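Unit 6: Sleeve, Fingertip and Wrist Camera Checks on a Two-Handed Robot

Lab notes prepared by Tanko Omoregie for the Ayaaba service course. Revised November 16, 2018.

Read Unit 5 (power-down and tag-out) first. These notes assume the robot is parked, the drives are off, and the tag is on the main switch. Section 6.4 is the only part done with power on.

6.1 Scope

The unit covers the knit sleeve, the fingertip pads, the visible finger joints and the view from the wrist camera. It does not cover tendon tension, motor replacement or firmware. Those are in Units 8 and 9.

In our lab the sleeve counts as a wear part. Its job is to keep crumbs, juice and lint out of the upper joints while leaving the fingertips free. A sleeve that has crept too far down interferes with the knuckle links. One that has ridden up leaves the palm open.

Log all work in Metlow under the serial number of the hand. Left and right hands have separate records.

6.2 Sleeve position

Use the wrist camera view for this check. From outside, the top of the hand hides the gap between the sleeve edge and the knuckles.

1. Bring up the wrist view on the bench monitor and turn off any overlay.
2. Find the lower edge of the sleeve. Silver metal and the black hinge joints should show below it on the first three fingers.
3. Look at the fourth finger. The fold of the thumb sleeve can hide most of it in this view. If only the tip shows, lift the fold by hand and inspect the joint directly.
4. Find the thumb cuff. It should be rolled, and the metal thumb segment should come out below it with the joint opening on its side clear of fabric.

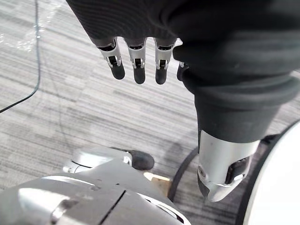

5. Pull the fabric back toward the wrist by the hem. Do not pull on the ribbing in the middle of the panel, as it stretches and will not recover.
6. Check the floor under both hands. Cables and plastic sheeting are moved out of reach before power is restored.

6.3 Fingertips and joints

The pads are black rubber and are replaced as a set. Mixed old and new pads give uneven grip and make the force readings hard to compare.

Replace the set when any of these is found:
- a cut that opens when the pad is bent
- a shiny patch that remains after cleaning
- a pad that turns on its seat under finger pressure
- 2,000 logged grasps since the last change

Clean pads with a damp cloth and mild soap. Solvent is not used. Wipe the metal segments afterward and dry the slots with a lint-free swab. Food residue in a slot dries hard and shows up later as a slow finger.

Move each finger by hand through its full range. Resistance should be even. A catch at one point usually means debris in the linkage; a catch over the whole range is reported to the instructor and the hand is left tagged.

The small screw on the thumb tip is checked with the Juvico driver set, 2 mm bit. Check that it is seated. Do not add thread compound.

6.4 Contact check

Clear the tag and restore power as in Unit 5. Set the speed limit to 31 percent. One person stays at the stop button throughout.

The contact check uses soft produce on a wooden board. Leafy vegetables are suitable because they yield under a light touch and mark easily if the closing force is set too high. Foam blocks were used in the May course and hid several bad settings.

Lower the hand with the fingers open. Bring the thumb in slowly until the pad meets the leaf, then hold. Watch three things in the wrist view: the thumb pad, the sleeve at the base of the thumb, and the shadows of the fingers on the board. The shadows help in judging height when the fingertips themselves are hard to place. 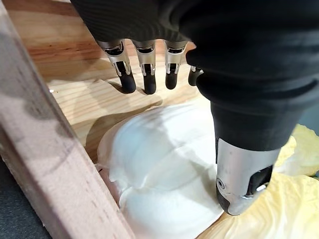

Figure 6.2. Thumb pad against napa cabbage. The fourth finger is mostly hidden behind the thumb sleeve.

Record the force value at first contact and again at the end of the hold. Open the hand, raise it clear, and inspect the leaf where the pad touched. A torn leaf is a fail. Lower the closing force one step in Desteo and repeat with a new contact point.

6.5 Log entry

The entry contains the hand serial number, sleeve condition, pad condition, both force values and the initials of the person at the stop button. Save one wrist view from 6.2 and one from 6.4 with the entry. Incomplete entries are returned.

Reading for Unit 7: camera mount and cable strain relief, handout pages 1 to 4.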